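Household and Shop-Floor Tasks: Second Progress Report

Bumedholm Workshop, for the Pimberg Fund

Date of report: 1/4/25

1. Where we are

The grant pays for 16 months of work on one question: which ordinary chores can be handed to a machine of the price and size that a small laundry, charity shop or care home could afford. The first report covered the choice of tasks and the setting up of the workshop. This one covers handling of cloth, which was planned as the largest part of the work and has taken a larger share than planned.

In short, a two-fingered gripper can now pick up a small cloth from a table and put it down somewhere else often enough to be useful. It can't yet fold a cloth to a standard that a shop would accept. Hanging is somewhere between the two. We are behind on folding and slightly ahead on hanging, and we ask in section 6 to move some money to match.

2. Tasks attempted

The plan named four tasks with cloth: pick and place, flattening, folding in half, and hanging over a rail or rod. We added a fifth, taking a cloth down again, when the care home we visited told us that most of their staff time at the drying rack goes on taking down. This had not been in our plan at all and should have been.

For each task we first have a person do the job with a hand-held version of the gripper. The machine then learns from those recordings. We collected 500 recordings for hanging and taking down together, and 180 for folding. The folding figure is low. People find it hard to fold with two stiff fingers, many attempts were abandoned, and we don't keep an abandoned attempt unless the operator recovers from it.

3. Results by task

Pick and place. Works with cotton, towelling and knitted cloth. It still fails with thin slippery cloth such as lining material, where the fingers close and slide off. A rougher surface on the fingertips helped. We have stopped work on this task and regard it as done for the kinds of cloth listed in the plan.

Flattening. The machine pulls out large creases and leaves small ones. For cleaning cloths this doesn't matter. For anything sold or worn it does. The method is to take an edge and drag it, and the difficulty lies in finding the edge. Where a cloth has one side paler than the other, a turned corner is easy to find. Where both sides are the same colour, the machine will often pinch the middle and make matters worse.

Folding in half. Not reliable. The first pinch is usually good. The trouble comes on the way over, when the lower layer moves with the upper one, so that the result is a bundle. Using a second arm to hold the far side would be the obvious cure, but it would double the cost of the equipment and take us outside the price limit in the grant. We are trying a weight along the far edge instead.

Hanging. Better than expected. A cloth doesn't have to be straight to stay up, and a machine that gets within a hand's width of the middle has done the job. The failures are mainly cloths that are picked up by a corner and arrive at the rod as a narrow twist.

Taking down. Easy when the cloth hangs clear of other things. When it hangs against the base of a stand or another cloth the fingers catch on whatever is beside it. We have started to bring the gripper in from the open side and this has cut down the catching, though it is slower.

4. The work at the table

Most of the hanging and flattening work has used knitted blue cloth. We settled on it early so that results from different days could be compared, and because it stretches a little, as many household textiles do.
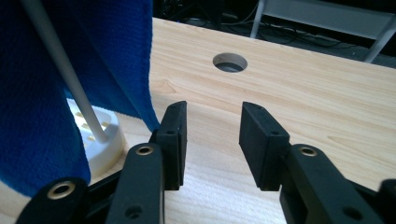
Blue cloth and the two-fingered gripper, at the work table and over a white surface. 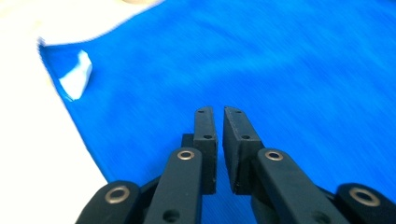 Kedotano Laundry, who have read a draft of this report, replied that folding is the wrong thing to worry about. In their view a small laundry would pay for a machine that did nothing except separate one item from a damp heap and hand it to a person, and they would sooner have that working every time than a fold that works on most attempts. They also asked us to stop quoting speeds measured on dry cloth, as very little of what they lift is dry. They thought hanging was of interest to care homes and of almost none to them, as they use tumble dryers throughout.

We accept the point about damp cloth. All of our results so far are for dry cloth and should be read that way. Damp cloth is heavier, clings to itself and to the table, and we would expect every figure to get worse. On separating items from a heap, we agree that it is worth more to a laundry than folding is. It wasn't in the plan and we propose to add it.

5. Problems and changes

Wear. The pivots on the hand-held gripper loosened after long use and the fingers no longer met squarely. Recordings made in that state were usable for hanging but not for flattening, and we removed them from the flattening set. We now check the fingers at the start of each session and note the result on the session sheet.

Operators. The job is tiring for the wrist. We shortened the sessions and put in longer breaks. Output per session fell and the share of good recordings rose, so the loss is smaller than it looks on the sheet.

Light. Results were poorer in the late afternoon, when low sun came across the table. We fitted blinds. A machine in a real laundry or kitchen won't have blinds fitted for it, and varied lighting will have to go back into the work before we can claim anything about use outside the workshop.

Software. The Chatzigeorgiou planner, which we had intended to use for folding, was dropped. It needs a full outline of the cloth before each move and we can't give it one when part of the cloth is hidden under the fingers. The licence has been cancelled and the unused part of the fee returned to the project account.

6. Money

Spending on equipment is under budget. Spending on operators' time is over, mainly through the folding attempts that were abandoned. The two nearly cancel out. We ask for permission to move the remaining equipment money to operators' time, and to spend part of it on recordings with damp cloth. We aren't asking for any addition to the grant.

7. What can be said so far about chores

The question we were funded to answer has a narrow answer at this stage. A low-cost machine can move cloth about, hang it and take it down, on a clear table, with dry cloth of a kind it has met before. It works more slowly than a person does and needs someone nearby to pick up what it drops. For a care home with a drying rack and not enough staff in the evening, that may already be worth having. For a shop that needs neat folded stock it isn't.

We have been asked by several visitors when a machine will be able to do a whole basket of washing from start to finish. We can't give a date. The separate steps are at very different stages, and joining them up means that each failure early on spoils the steps that follow.

8. Next period

Work on folding continues with the weighted edge until July. If it shows no clear gain by then we will stop and report it as not achieved within the price limit.

Recordings with damp cloth begin as soon as the table has been given a surface that can be wiped down.

Separating one item from a heap will be added as a task, starting with 2 kinds of cloth and going on to mixed heaps if those go well.

A trial of hanging and taking down at the care home is being arranged. The home has asked for a written note on what happens if the machine stops with a cloth in its grip, and the draft of that note is attached to this report as Annex B. Annex A gives the results for each task by session.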